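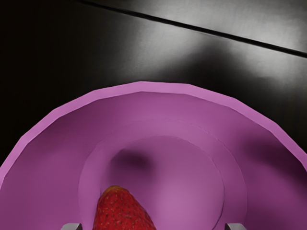

Wrist cam view in sim, strawberry in the pink bowl, fingertips at the bottom edge. Click for full size.

Parallel jaw vs. soft fingers for fruit: my numbers, please be gentle
Forum: End Effectors and Other Expensive Disappointments

torque_and_regret
Posted 2021-11-06

I have been putting off a gripper purchase since April and have run out of excuses, so I did what any responsible adult would do and spent two weeks in simulation instead of calling a vendor.

The job is dull. Pick one strawberry out of a bowl, put it on a tray, do it again until the sun burns out. The arm is a Goninora six-axis we already own. The candidates are the Dillex parallel jaw (flat fingers, boring, cheap, has never surprised me) and the Stelura three-finger soft thing, which looks like a squid and is priced like a small boat.

I ran 1000 picks with each. Same bowl, same berry mesh, random start pose for the berry, camera on the wrist looking down. A pick counts if the berry clears the rim and stays between the fingers until the arm gets to the tray.

Dillex: 50 failures.
Stelura: 30 failures.

So the squid wins by 20 berries, and the squid costs enough that I'd have to explain those 20 berries to my boss individually. Before I do that I'd like somebody to tell me what I did wrong. I know I did something wrong. I just don't know which thing.

The top of this post is what the policy sees on the way in with the Dillex. The controller is Kandasamy's, stock gains.

brushless_wonder
Replying to torque_and_regret

Thing one: your camera can't see half the berry. The body runs right off the bottom of the image, and the fingers are two little gray nubs down there with it. You're asking a policy to grasp an object by its tip. I couldn't do that and I've had hands for years.

Tilt the camera back toward the fingers, or move the mount up, and rerun before you compare anything.

torque_and_regret
Replying to brushless_wonder

The mount position is copied from the real bracket. I could tilt it in sim in ten seconds, but then I'd have to tilt it in aluminum too, and the aluminum person is me.

brushless_wonder
Replying to torque_and_regret

Then the aluminum person should get started.

pneumatic_pat
Replying to torque_and_regret

I'm going to disagree with brushless before this becomes the consensus. By the time you're that close in, the decision should already be made. We run a wrist cam that goes practically blind for the last bit of the approach and it's fine, because the target pose gets locked earlier and the arm just follows through. If your policy is still changing its mind with the fingers that near the fruit, a wider view gives it more to dither about.

What I don't believe is the soft gripper number. How are you simulating the fingers? If they're rigid links with springs at the joints and somebody named the file "soft," you have tested a three-finger rigid gripper with a nice personality.

torque_and_regret
Replying to pneumatic_pat

They are rigid links with springs at the joints.

The file is in fact called soft_v2.

pneumatic_pat
Replying to torque_and_regret

What happened to v1?

torque_and_regret
Replying to pneumatic_pat

It left. One contact with the bowl and the whole hand exited the building at a speed I'd rather not convert to miles per hour.

aurelia_l
Replying to torque_and_regret

Hi, Aurelia Lanz here, I do fixturing and grippers for a packing line, so I have opinions and purple cuticles.

Your bowl bothers me more than your camera. The rim is made of straight segments, you can see the corners on it. If the collision mesh is the same as the visual mesh, then a berry sitting against the wall has flats to sit on and edges to stop against. Real bowls don't offer a berry that kind of support. It rolls, the finger nudges it, it rolls up the other side and comes back to say hello. That behavior is most of my job and your sim may be skipping it.

Worse if the physics engine has taken the convex hull of the bowl, in which case you've got a berry trying to live inside a solid lump. Since yours appears to be down in the bowl I assume you've avoided that one. Turn on the collision view and look anyway.

Second question, what's the berry's collision shape?

torque_and_regret
Replying to aurelia_l

Collision mesh for the bowl is a decomposition, 2664 triangles all in, and I was quite proud of it until just now.

The berry collides as a capsule.

aurelia_l
Replying to torque_and_regret

A capsule. So all those lovely seeds are paint.

I'm not laughing, I've done it. But a capsule between two flat parallel fingers gets you a pair of thin contacts, and whether it twists out is down to whatever friction number you typed. Three fingers will cage a capsule no matter what the friction is. You built a test the squid can't lose, and it only won by 20. If anything I'd read that as good news for the Dillex.

gripper_skeptic_9
Replying to aurelia_l

Going to be the unpopular one. None of this matters. Neither of these runs has a bruise model. The reason anyone buys soft fingers for fruit is that the fruit has to be sold afterward, and your success criterion would give full marks to a pair of bolt cutters if the remains made it to the tray.

Buy a flat of strawberries. Put the Dillex on the arm. Squeeze fruit until you're sad. You'll know by lunch.

brushless_wonder
Replying to gripper_skeptic_9

"Sim is useless, touch real fruit" is a position you can only hold if you have never had to mop under a Goninora. The sim is how you find out that your approach angle clips the rim before you've clipped a rim. It was never going to tell anyone about jam.

gripper_skeptic_9
Replying to brushless_wonder

I didn't say useless. I said it doesn't answer the question in the thread title, which has the word fruit in it.

pneumatic_pat

Can I ask about the lighting while we're all here being unhelpful? That bowl is bright magenta on a nearly black glossy table, and a red berry on top of that. Did you pick those, or did they come with the scene?

Asking because red on pink isn't the easiest thing in the world for a color-based detector, and there's a dark patch on the right side of the bowl's inner wall where I'd expect it to have a bad time. If your failures bunch up over there, that's perception and you can't blame either gripper for it.

torque_and_regret
Replying to pneumatic_pat

Came with the scene. Our real bowls are white. I did not change it because it looked cheerful, and because I was going to randomize colors later, "later" being the folder where I keep most of my engineering.

Good idea on the failures, though. I logged the start poses. Give me a bit.

torque_and_regret

OK, sorted all the failures by where the berry started.

The Dillex misses mostly start close to the wall. The fingers come down, one of them lands on the slope first, the arm feels contact and Kandasamy's controller backs off like it's touched a stove. No grasp attempted. It never got as far as holding the berry badly, so the capsule business doesn't even come into those.

The Stelura misses are all over the place with no pattern I can find. A few are the berry popping out between two fingers on the lift.

Dark side of the bowl isn't noticeably worse than the other side for either gripper, so Pat, the lighting is acquitted for now.

aurelia_l
Replying to torque_and_regret

Then you're comparing a contact threshold, and you can fix that for free. Raise it a little, or have the wrist rotate so the fingers straddle the berry along the wall and you don't jam one between fruit and bowl. Narrower fingertips would help as well. Those look pretty blocky at the ends, and you could grind a taper on real ones in an afternoon, aluminum person.

brushless_wonder
Replying to aurelia_l

And rotating the wrist requires knowing which way the berry lies, for which it would be handy to see the berry. I'm just going to keep standing here next to my camera tilt.

pneumatic_pat
Replying to brushless_wonder

It could work that out from higher up. I'm also going to keep standing here.

torque_and_regret

Plan, in the order I'm likely to do it:

Wrist rotation near the wall, stock camera, rerun the Dillex.
Same again with the camera tilted, so you two can settle this somewhere other than my thread.
Smooth bowl, proper berry mesh, friction swept over a range and not typed in from memory.
White bowl.
A flat of actual strawberries and a mop.

Not ordering the Stelura until all that's done. The sales guy has sent me a calendar invite titled "Next steps!" and I have marked myself tentative.

gripper_skeptic_9
Replying to torque_and_regret

You put the strawberries last.

torque_and_regret
Replying to gripper_skeptic_9

They're out of season and so is my budget. If anyone has a Stelura they'd lend for a week, I'll pay shipping both ways and return it mostly clean.

aurelia_l
Replying to torque_and_regret

We have the older two-finger version on a shelf. Wrong finger count but the same rubber. Message me your flange pattern and I'll check whether the adapter is still with it.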